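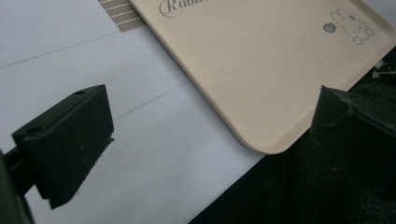 Rabbit tray on the white surface, with its rim and print.

Notebook > Table setting > Trays and mats

11 June 2018
by Inese Laur

Started with the beige tray, the one with the rabbit. Piret asked last week if we keep it in the set or replace it with a plain one from Kenon. I still want to keep it. The color is calm, the print is only gray, and the low rim lets me slide a cup off without lifting it high.

Small problem with the name. In my list I wrote "rabbit tray", in Armindo's list it is "cream tray", and Mieczysław has it as number 9. We lost half of the morning looking for a third tray that does not exist. From today it is number 9 in all lists, please correct your copies.

Measured the long side two times, 318 mm both times. The short side gave me 261 mm with the steel ruler. With the tape I got a different value, but the tape has a bent end and I do not trust it. Agnese, if you have a better tape, leave it in my drawer.

Setting trial: cup on the right, small plate on the left, spoon in front. I did it 5 times. With the heavy cup everything stays where I put it. With the light cup from Zerer the spoon moves when I carry the tray to the shelf – not much, but the handle ends up against the rim and then it is difficult to take with two fingers. I tried to put the spoon behind the plate and this was better. Maybe we should write it so in the instruction card.

Washing: warm water and a soft cloth, no powder. Powder made the old Paulauskas tray dull in one corner, and I would be sorry for the rabbit.

The woven mat I am less sure of. Piret likes to have it under the tray, I find that the tray then does not sit flat. We did not agree. Will try it again with the full set, also with the thinner mat if Cerkia sends it.

To do:
- new label for number 9, on the bottom side
- ask Armindo where the second small plate is
- spoon trial again with the mat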